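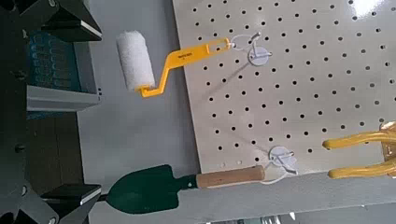 Odile Branner
Shop technician, Surine workshop

July 30, 2018

Pegboard, continued. The last entry ended with me saying I would be done by lunch.

Hooks first. The old metal ones are gone, into the coffee can, where they can fall out in peace. They used to come away with the tool every time you lifted one, so you would stand there holding a trowel with a hook dangling off it, feeling like you had caught something. The replacements are the white plastic kind from Dadeslow, order 3198, with a round disc that sits against the board and a little wire loop. I was ready to dislike them. They look like they belong in a bathroom.

Roller is up on the top hook. The slot in the end of the yellow handle goes over the hook and that is all there is to it. Whoever designed a small paint roller with a slot in the handle had hung things up before. It leaves the cover sticking out to the left past the edge of the board, and I have decided to call this a feature, as the nap doesn't get mashed against anything. Last winter's roller lived in a drawer under the clamps and came out with a flat side. It painted like a flat tire.

The trowel is another matter. Round wooden handle, no slot, nothing to hook. What I have for now is the handle end resting at the lower hook with the blade out to the left. It stays if you put it there with some care. If you put it there the way people in this shop put things, I expect we will hear it.

Options considered:
Drill the handle and tie a loop through it. Quick, but it is a nice handle and I would have to look at it afterward.
Two hooks, one under the neck and one under the handle. Needs the trowel moved right, which puts it in the way of everything I was saving that space for.
Leave it. Current leader.

Tried the two-hook version anyway over at the Iturra bench, on the scrap piece of board, with the old trowel. Spacing of 8 holes was too wide and the blade end tipped down. At 4 it sat level but you had to wiggle it out with both hands. Somewhere between those is a correct answer and I ran out of patience before I ran out of holes.

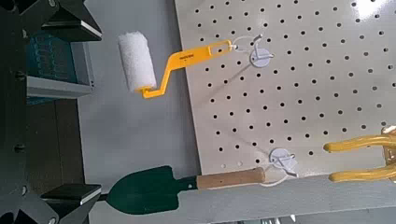
Roller on the upper hook, trowel on the lower.

The white cord on the lower hook can stay where it is until I settle the trowel question. I may want it.

Glare. The upper right of the board washes out when the light catches it, and the holes up there get hard to see, so finding the one you want is partly a matter of faith. I knew the pale board would do this. I picked it over the brown because dark tools show up on it, and they do. The green blade is easy to spot from the door. Anything small and pale should go lower down or it will be declared missing, reordered, and found. (See March, the putty knife.)

Outlines: no. I know the Surer shop paints a silhouette behind every tool and I know it looks wonderful. We did it on the old board and by spring the chisel outline had a tape measure on it, and the tape measure outline had a note saying "where is tape." A shape on a board doesn't make anyone put the thing back. I would like to live with the layout for a while before I commit any of it to paint.

Total spent on this round, hooks plus shipping: 94 dollars. Writing it down so that I don't have to say it out loud.

Still to do:
Try the two-hook trowel again at a spacing in between.
Check whether the lower hook creeps with weight on it. Pencil a tick beside the disc and look again in a few days.
Spare roller covers need a home. They can't go on a hook and they can't go back in the drawer. Maybe a dowel.
Label the coffee can of old hooks, or throw it out. I have been through this with myself before and the can always wins.

Lunch was at three.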